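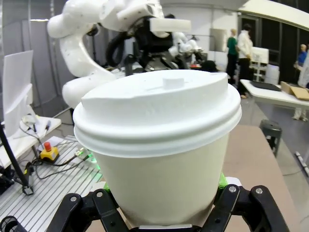

The Take-Out Cup: A Gallery
Bralthorpe Museum of Everyday Design

The disposable cup is among the most familiar objects of the working day and among the least often kept. Most are in use for less than an hour. The Bralthorpe Museum of Everyday Design began to collect cups and lids as a subject in their own right after the gift of the Thakur family papers, which included several boxes of samples from a restaurant supply business. The collection now holds 1,272 cataloged items, of which 300 are lids without a matching cup.

This gallery accompanies the display in the Jiltdale Room. It is arranged by part and by use, and the notes have been kept short. Catalog entries with full measurements may be consulted in the reading room by appointment.

The selection was made by Hemant Srivastava, Curator of Household and Food Service Collections.

White cup with domed lid
A paper cup with a matte body that narrows slightly toward the base. The white plastic lid is wider than the rim of the cup and carries two stacked ridged rings at its edge.

Domed lids
The raised top leaves room above the drink for foam or whipped cream. Domed lids make up the largest group in the collection, and the differences between them are often found in the edge and the sip opening.

Flat lids
Older examples in the collection were made without any opening at all. Customers tore a piece from the edge, and several of the lids on display show the tear.

Tear-back lids
A hinged tab folds back and is pressed into a recess in the top. The tabs are fragile, and visitors are asked not to lean on the case in which these are shown.

Sip openings
The shape and placing of the opening affect how quickly the drink reaches the mouth. The study set is stored in shallow drawers, upper side facing up, so that the openings can be compared without handling.

Rolled rims
The rim of a paper cup is formed by curling the upper edge outward. It stiffens the mouth of the cup and gives the lid something to grip.

Tapered sides
A cup that is narrower at the base will stack inside another of the same kind. The Lodasent Catering order books, also in the collection, record cups by the sleeve and lids by the box.

Side seams
Paper cups of this type are made from a flat blank wrapped into a cone and sealed along one side. Flattened blanks, printed and plain, are displayed on the long wall.

Printed cups
Cups made for fairs, schools and local coffee counters. The printing inks are sensitive to light, and half of this group is rotated out of the display each August.

Sleeves and carriers
Corrugated sleeves and molded pulp carriers were added to the collection at a later stage. The museum is still seeking carriers made for two cups — the four-cup form is well represented.

Care of the collection
Paper cups are stored upright and are not stacked, whatever their makers intended. Lids are kept separately from the cups they belong to, as a lid left in place can distort the rim over time. Lids are fitted to cups only for photography and display, and the pairing is noted in the record.

Offers of material
The museum welcomes offers of unused cups and lids, particularly in their original packaging. Used items are accepted only where there is a documented connection to a place or event. Please write to the Collections Office before sending anything. A short list of the items, with the name of the supplier where known, is sufficient for a first inquiry.

Visiting
The Jiltdale Room is on the second floor and is reached by the main staircase or the elevator beside the cloakroom. Group visits are limited to 20 people and should be booked in advance. Food and drink may not be taken into the display rooms — a shelf is provided outside the door for visitors' cups.

Gallery text last revised March 2022.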